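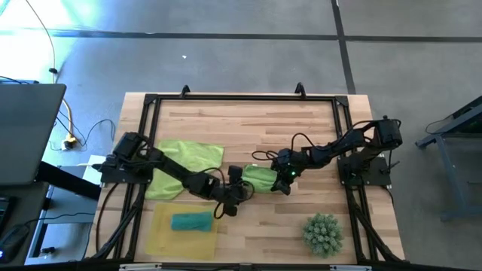 Re: [kanstead-home] Microfiber towels, worth it?

On 9th March a list member wrote:
> I paid 10 for a pack of green Clinder towels and they're good for 60 washes, it says. I've thrown out all my sponges. Anyone else switched?

Sixty washes by whose count? I've had microfiber go stiff long before that. Fine for dusting, and I'd use one dry on a butcher-block top, but I wouldn't throw out the sponges. Dried-on sauce laughs at a towel — mine just smeared it along the grain.

What do you wash them with? Fabric softener ruined my last lot by June.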